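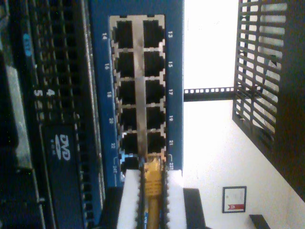

# Nurnbridge cabinet notes

Last gone through properly on 24/06/2021.

Hello, and welcome to the folder for the network cabinet at Nurnbridge. If you've been sent here by Benedek Dudás with the words "it's all in the README", then he was being generous, but most of it is, and I've tried to write down the bits that used to live only in our heads. It's meant for anyone who has to plug something in, unplug something, or work out where a lead goes on a bad morning. You don't need to be a network person to follow it.

## What's in the folder

- `README.md` - what you're reading
- `ports.csv` - one line for each port, with the room and wall socket at the other end
- `leads.csv` - one line for each patch lead, with its colour, length and label
- `changes.txt` - a plain running list of what was moved, newest at the top
- `old/` - the Wokedell sheets from before the move, kept for sentimental reasons and the odd argument

The CSV files open in any spreadsheet. Please save them back as CSV. We have lost an evening to this before.

## Reading the port numbers

The switch we all call "the blue one" numbers its ports on the faceplate, in white. On the block that runs from 13 to 24, odd numbers are along one edge and even numbers along the other, so 13 sits across from 14, 15 across from 16, and so on to the end. People who are used to ports running straight along a row get caught by this, and I include myself.

The last pair are printed `23T` and `24T`, each with a little bracket mark. In `ports.csv` we write them exactly like that, T and all. An earlier version had plain `23` in some lines and `23T` in others, and a search would find half of what you wanted and look very pleased with itself. If you come across a stray one, do put it right.

When you're leaning in from the side with your head tilted (and you will be, there's no elegant way round the back of that cabinet), read the number twice before you pull anything. The two columns look much the same when you're twisted round, and the divider between them is only a narrow strip.

## Leads

Yellow is our everyday patch lead. Other colours turn up, mostly from the Csonka office, and they're perfectly welcome so long as they're entered in `leads.csv` with their real colour. There's no secret meaning to any of them. I know some places have red for phones and green for printers and so on, and it's a lovely idea, but we've never kept it up for longer than a fortnight.

Labels go on both ends, a hand's width back from the plug, so that they can still be read when the boot is pushed home. The lead's label is its own name and has nothing to do with the port. If you move a lead, the label stays as it was and only the `port` column changes.

## Moving a lead

1. Find the line in `ports.csv` and check what's at the far end.
2. Tell whoever is in that room. A knock on the door will do.
3. Take hold of the plug by its boot and press the clip in. Please don't tug on the cable itself.
4. Push it into the new port until it clicks, then give it the gentlest pull back.
5. Wait up to 10 minutes before deciding it hasn't worked. Some of the older desk phones are very slow to wake up.
6. Change the CSV and add a line to `changes.txt` with your initials.

Step 6 is the one that gets forgotten, usually because the kettle has just boiled. Late is fine - never is what causes trouble.

## Keeping things tidy

Leads should hang down or run to the side without crossing the numbers on the faceplate. Keep them off the ventilation slots on the black chassis as well, as it likes to breathe and gets grumpy in June. Velcro ties live in the Dareo tin on the shelf. No cable ties, please, however tempting.

If you take a spare lead from the drawer, cross it off in `leads.csv`. When there are only two left of any length, send Benedek a note and he'll order more.

## Known gaps

- The wall sockets in the back meeting room were renumbered by the decorators, and I haven't been round with the tester yet.
- Lengths in `leads.csv` are as printed on the bag. Leads that came without a bag say `unknown`.
- The Wokedell sheets use a different name for nearly every room. There's a half-finished list of which is which at the bottom of `changes.txt`, and I'd be very glad of help from anyone who worked over there.

Corrections can go straight into the files, or to Benedek if you'd like somebody to look first.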